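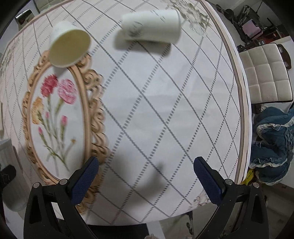 FOR IMMEDIATE RELEASE

Carnstead School District and Brandão Kitchens to Open Family Cooking Program in April

CARNSTEAD, Friday, February 2, 2024 – The Carnstead School District and Brandão Kitchens, the company that prepares the district's school lunches, will open a free evening cooking program for families with children in the elementary and middle grades. The program, called Supper School, begins in April and will be offered at 9 schools. Registration opens at the end of this month through each school's front office.

Supper School grew out of a survey the district sent home last fall with its lunch menus. The survey drew 3,276 responses. Parents were asked what they would most like the schools to help with outside the school day, and the answer chosen most often was cooking and eating at home. Many parents wrote that they cook most nights but do not involve their children, either for lack of time or out of worry about knives and hot stoves. Others wrote that their children eat vegetables in the cafeteria that they refuse at the dinner table, and asked for the recipes.

Each session lasts 2 hours and is built on one complete supper. Children and adults wash, chop, season and cook the meal together in the school kitchen, then sit down to eat it. Kitchen staff from Brandão Kitchens will lead the sessions, with one staff member at the stoves at all times. Younger children will work with table knives and soft foods such as mushrooms, bananas and cooked beets. Children in the middle grades will be taught to use a chef's knife, with an adult from their own family beside them.

The first set of suppers includes bean chili with cornbread, baked fish with potatoes, vegetable fried rice, lentil soup, and a pasta dish with greens and white beans. Meat appears in a few of the meals, usually in small amounts, and every recipe comes with a version that leaves it out. All ingredients can be bought at an ordinary grocery store. Recipes will be printed on cards for families to take home, in English, Spanish and Portuguese.

"Children learn what good food is by handling it, and they are far more willing to taste a dish they have made," the district said in a statement. "We want families to leave with a supper they can make again on a school night with what is in the cupboard."

The program does not include weighing, calorie counting or diet advice. Session leaders have been asked to talk about food in terms of taste, growth and energy, and to avoid calling foods good or bad. Families with questions about a child's weight or medical diet will be referred to the school nurse.

Places are limited to 70 families in the first term. Where a school receives more requests than it has room for, places will be drawn by lot, and families who are not drawn will be placed first on the list for the next term. An adult must attend with each child, and may bring more than one. Younger brothers and sisters are welcome at the meal, but cannot be in the kitchen during cooking.

Ingredients for the first term are paid for by Brandão Kitchens. Vegetables will come, when the season allows, from Bravumholm Farm, which already supplies carrots, cabbage and winter squash to the district's cafeterias. Aprons, cutting boards and child-size knives are a gift of Vukilon, a maker of kitchen tools.

Families should list all food allergies on the registration form. Peanuts and tree nuts will not be used at any session. Closed-toe shoes are required, and long hair must be tied back.

About Brandão Kitchens

Brandão Kitchens prepares breakfasts and lunches for public schools in Carnstead and neighboring towns. Its meals are cooked from fresh ingredients in school kitchens.

Media Contact

Office of Communications
Carnstead School District
Press visits to a session may be arranged in advance through the office. Children may be photographed only with the written consent of a parent or guardian.

###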